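# Can a Machine Do the Dishes Yet? An Evening in Nulwood

Wednesday, August 28, 2019
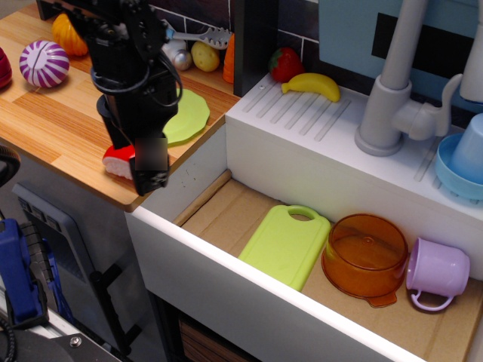 ## Toy kitchen, real questions

If you have ever stood at the sink after supper and wondered when somebody is finally going to build a machine to take over, you would have been in good company at the Nulwood branch library last night, where the folding chairs ran out well before the talk began and people were leaning on the atlas shelves (the librarians were very kind about it).

The speaker was Ye-rin Um, who has spent the past few years teaching robot arms to tidy up, and who brought along plenty of stories and a good deal of patience for our questions. Her group does its practicing in a play kitchen, the sort many of us bought for a grandchild, with a white sink, a tall gray faucet and toy food set out on the counter. A strawberry and a banana on the drainboard, a mug lying on its side in the basin next to an orange pot: to you and me that is half a minute's work, and we would be thinking about something else the whole time. For an arm it is a long list of decisions, and Um walked us through quite a few of them.

Take the mug. A person reaches for the handle without looking, she said, but the arm has to work out which way the handle points, whether the pot next door is in the way, and how hard to squeeze once it gets there. The lids of pots are worse, and a plate lying flat on a counter is worse again, as there is so little to get hold of. She told us she still dreams about plates, which got a big laugh from the back row.

## So how good are they?

Better than they were, and not good enough to leave alone in your house, was the short version. Um's group ran 1,704 practice tries between March and the end of July, all of them simple jobs such as moving one item from the counter to the sink. On a good day, with everything set out the way the arm has met it before, it manages up to 30 of those jobs in an hour. Shift the plate a little or turn down the lights, and the number drops in a hurry. She was very plain about that, and I think the room liked her for it.

Walid Sleiman, who ran the hardware store on Salameh Street until he retired, asked the question a lot of us had been saving up, namely why anyone would start with toys when real dishes are what needs washing. Um's answer was that toys are light and cheap, and that they bounce. A dropped plastic plate can be picked up and tried again in a few seconds. Real china will come later, along with water and grease and forks stuck together, and she would not be pinned down on a year, though several people tried!

## And in the shops?

The second half of the evening belonged to Rawan Chidiac, floor manager at Vamport, the housewares warehouse out past the rail yard. Vamport tested a picking arm for 13 weeks last winter, putting boxed goods into shipping cartons, and she gave it a fair report. It did well with square boxes of one size. Bags defeated it, shiny wrapping confused it, and one of her packers, Samuele Pagano, ended up spending a good part of each shift setting things straight so that the arm could reach them. He has been offered a trainer's job if the arm comes back, and he told me over the coffee urn that he would probably take it, provided he could stay on days.

Chidiac does not expect to let anyone go over it. She has had trouble filling the night shift for as long as she can remember, and would be glad of the help from any quarter, metal or otherwise.

## Next month

There was lemon cake from Plinach Bakery afterward, and the talk went on until the lights were flicked at us. The next evening in the series will be led by Ladan Nikzad, on home repairs for renters, and it starts at seven in the same room. Admission is free. The library will put out 10 more chairs this time, and asks that you leave your name at the front desk if you plan to come.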